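The Sheet on the Table

Why I cover my desk in one giant piece of paper, and why I won't go back 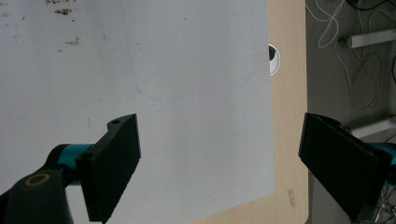

I've been drawing clothes patterns at home for eleven years now, and I have owned every gadget you can own for it. Curved rulers, tracing wheels, a self-healing mat that did not heal itself. What I use most, by a mile, is one big white sheet laid flat over the table. It stays there for weeks at a time. I draw on it, I eat toast over it (I know, I know), I set my tea where I shouldn't. By the end it has brown stains up in one corner and a blue pen line sweeping around in a big loose U, and I'm still fond of it. I look at that curve and think armhole, or the bottom of a bag, or a bib for my sister's baby, depending on the day.

I started because of a bag. A market tote, nothing fancy, with a rounded bottom instead of square corners. I'd been drafting on printer paper taped together, and every seam in the tape gave me a little bump in the curve. You don't see the bump on paper. You see it when you've cut the canvas and sewn it and the bag leans to the left forever. I still have that bag. It holds onions.

So I went to Kelmendi, the art supply place two blocks from my apartment, and asked for the biggest paper they had. The guy at the counter wanted to know what it was for, and when I said bags he sold me something much heavier than I thought I needed. He was right! Thin paper wrinkles the minute you lean on it. The heavy stuff sits there and takes it. You can put your whole forearm down and swing a line from the shoulder, and a line from the shoulder is smoother than anything I've ever gotten out of a plastic curve.

That's my one real piece of advice, by the way. Stand up. Push the chair back, hold the pen farther from the tip than feels natural, and draw the curve in the air a few times before you let it touch. Go light. If the line's too faint you can go over it, and if it's wrong you've hardly marked the sheet and can draw the next one right on top. I use a thin blue ballpoint for all the first tries, then a fat black marker for the one I mean to keep. Pencil smears all over my sleeves, so I quit pencil years ago.

The table matters less than you'd think, but it matters some. Mine's a pale wood-grain desk with a cable hole in it, which was a selling point back when I thought I'd have a tidy office. If you have one of those holes, keep your drawing away from it. I once pushed a pen straight through a finished collar because I forgot it was under there. Now I slide the sheet over until the hole's at the edge, and the cords can do what they like on the floor. (They like to tangle. I bought a box of clips from Umis for that in December and I have yet to open it.)

People ask me about rolls versus flat sheets. A roll is cheaper and easier to store, and if you've got a closet it's probably the smart choice. But a roll wants to be a roll. You spend the first evening fighting it with soup cans on the corners. I tried a Pikell roll for one winter coat and by the time I got to the sleeves I was ironing the paper. Low heat, back side, tea towel on top. It works okay. I wouldn't call it fun.

Flat sheets have their own problem, and that's getting them home. There's no good way to carry one on a bus. I've folded one in half exactly once, and the crease ran through everything I drew on it afterward. These days I borrow a car and buy several.

What do I do with a sheet when it's full? Cut out anything I want to keep, write on every piece what it is and which side faces up, and punch a hole in it. The pieces hang on a hook behind the door. There were 111 on there when I finally sorted through them last spring, including four versions of the same pocket. I tossed three. The scraps get used for shopping lists, and a stained corner will do just fine under a glue pot.

I did take a class once, at a little studio called Vistetti, where they drafted everything on gorgeous clean paper with the pens lined up in a tray. I learned a lot there, mostly about collars. But I drew so timidly! I was scared of spoiling the page. At home there's already a smudge or two on it, so the first line costs me nothing and I just go.

Right now I'm working on a second tote, wider than the first, with a shallower curve at the bottom and a pocket big enough for a paperback. I've redrawn the side panel twice this week. The canvas is washed and folded on the chair, and I still haven't decided about the handles.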